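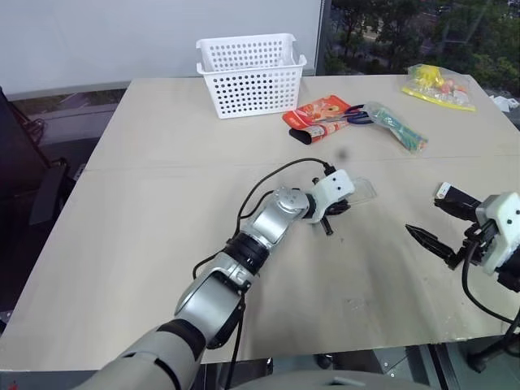

Restore test failed, everyone says it's fine

Small business backup and recovery board

tincutsa_r
Joined: January
Posts: 34

Long post, sorry. I look after the computers for a firm that sells and fits kitchen worktops. One office, one showroom, a file server, an accounts machine that everybody is frightened of, and a box in the cupboard running Modard which takes a nightly backup of the lot. Every morning I get an email with a green tick. I have come to rely on the green tick the way some people rely on a first coffee.

Last week the boss asked what would happen if the building burned down. I said we'd restore from backup. He asked how long that takes. I said I'd find out, and then made the mistake of finding out.

The file server came back in a bit over two hours on a spare machine. Lovely. The accounts machine came back in 15 minutes and looked perfect until somebody tried to open the ledger, at which point it said the database was "in an inconsistent state" and sulked. I went back a day. Same. I went back a week. Same. I went back to the oldest copy we keep, and that one's no good either.

Modard support say the job completed without errors and therefore the backup is good. The accounts software people say the database is fine on the live machine and therefore the backup is bad. Both of them have closed my ticket.

So which of them do I shout at?

Tincuța Rusu

gravelpath
Posts: 2,210

Neither. Shout at whoever ticked "image backup" and left the application-aware box empty. What you've got is a copy of the disk as it stood at one moment, with the database halfway through a sentence. Modard copied every block faithfully. The blocks just didn't agree with each other.

Look in the job settings under Guest Processing. I'd put money on it being off.

tincutsa_r

It's off. I'm the one who ticked things, so I have shouted at myself in the car park and feel no better.

If I turn it on, does that fix it?

gravelpath

From tonight onwards, yes, provided it has an account with enough rights to tell the database to hold still for a second. Your old copies stay as they are. Do a manual export from inside the accounts program today, before you do anything clever.

old_tape_hand
Posts: 5,871

I'd go further and say stop doing image backups of a database machine altogether. Dump the database to a file every night with its own tool, back up the file. I have done it that way since backups came on reels and I have never once had to learn what "guest processing" means.

pollyfilla
Posts: 412

Yes, and then when the machine dies you spend a day and a half reinstalling Windows, the accounts program, the licence dongle driver, the other licence dongle driver, and the printer that only prints payslips. The image gets you all that back in 15 minutes, as the OP just found. Do both. It isn't a religion.

old_tape_hand

It is a bit of a religion.

ionut_n
Posts: 125

Agree with Polly on both. One thing to check before you blame the empty box, though. We had the same message on a Zorero box two years ago and it was the log files living on a second disk that had been left out of the job. The data was from Monday night and the logs were from nowhere at all. Is everything for that database on C:?

tincutsa_r

Ah.

There's a D: drive. It's called "DATA2 DO NOT USE". I didn't use it, as instructed, and that includes not backing it up.

It's full of log files.

ionut_n

There you are then. Whoever named that drive has a lot to answer for. Add it to the job, and put both disks in the same snapshot. Two separate jobs ten minutes apart will land you right back where you are now.

gravelpath

I withdraw half my bet. The box still needs ticking.

kestrel_88
Posts: 63

Can I be the unpopular one and say this is Modard's fault? A product that sends a green tick for a backup that can't be restored is a product that's lying to you. It knows there's a database on that machine. It knows there's a second disk. It could say so. Avram nags you about it from the minute you install it, to the point where you want to throw it in a canal, but at least you know.

pollyfilla

The tick means "I did what you asked". It can't mean "what you asked was sensible". I'd like one of those for most of my working day.

kestrel_88

Then it should be an amber tick. I'm serious. Green tells a normal person "you may stop thinking about this now", and the whole trade knows that's how it's read.

old_tape_hand

The whole trade also knows you test your restores. It's in every manual going back to the Ark. I don't say this to be unkind to the OP, who did test hers, if a bit late. But no colour of tick will save somebody who never tries one.

kestrel_88

Most of the people buying this stuff don't have "the trade". They have Tincuța, who I'm guessing was hired to do something else.

tincutsa_r

I was hired to do the stock spreadsheet.

In fairness to Modard, I've now found the line in the log. It does say that a volume was excluded. It says it on page four of the detailed report, below a notice wishing me well with my licence renewal.

ionut_n

That report has been like that for years. I wrote to them about it. They sent me a survey.

For what it's worth, here's our routine at work, stolen from a far more organised person than me. Nothing fancy:

Every night: database's own dump to a folder, then the image job, started once the dump has finished.
Every week: copy of the lot to a disk that gets unplugged and taken home.
Once a month: restore the accounts machine to a spare with the network cable out, open the ledger, run last month's trial balance and compare it with the printed one.

That last bit matters. Don't stop at the login screen. We once signed off a restore which logged in beautifully and held no customers after the letter M.

Ionuț Nedelcu

gravelpath

What happened to N to Z?

ionut_n

A query somebody had left running on the live machine, and it was missing there too. So the backup was perfect. It was the business that was broken. We noticed because of the test, so I still count it.

dunmowdave
Posts: 9

Sorry to butt in, but does anyone use Trorar for the off-site part? We've got a tiny upload speed and the disk-in-the-handbag method relies on my sister-in-law remembering her handbag.

pollyfilla

Used it for a year. The first upload took the best part of three weeks and the office couldn't load a web page while it went on, until I found the speed limit setting. After that it was fine, only changes go up. Getting a single file back is quick. Getting everything back is another matter, so ask them before you sign whether they'll post you a drive and what they charge for it.

dunmowdave

Ta. And can whoever breaks in delete the copies? That's what our insurer keeps on about.

pollyfilla

There's a lock you can set so that nothing can be removed for a set number of days, by you or anyone else. It's off by default. Naturally.

kestrel_88

I rest my case about defaults.

old_tape_hand

A disk in a drawer in another building can't be deleted by anybody either, and never sends me a renewal notice.

pollyfilla

It can be dropped, though. You told us about the stairs.

old_tape_hand

I told you about the stairs in confidence.

tincutsa_r

Update, February 11, 2023. Ticked the box, gave it a proper account, added the D: drive to the same job, and set up the nightly dump as well to keep old_tape_hand happy. Restored last night's copy to the spare with the cable out.

First go: failed. Not the database this time, the spare hadn't enough room for the second disk. Found a bigger one in the showroom, where it had been running a slideshow of taps.

Second go: came up in 34 minutes, ledger opened, trial balance matched to the penny. I then restored from the dump file alone, for comparison, and that worked too, though I needed the password for the database, which was written on a sticky note on the machine I was pretending had burned down.

So the password is now in the safe. I've told the boss half a day for everything, to leave myself some room, and he said "is that all", which I'm taking as praise. I've renamed the D: drive.

gravelpath

To what?

tincutsa_r

"DATA2 DO USE". I panicked.

ionut_n

Check the backup job still picks it up after the rename. Ours goes by drive letter, but I wouldn't swear to yours.

tincutsa_r

It goes by volume name. It had quietly dropped out of tonight's job. Green tick all ready to go, I should think.

Added back in. Kestrel, you can have your amber.

kestrel_88

Thank you. I'd like it in writing from Modard but I'll take it.

old_tape_hand

Dumps, though.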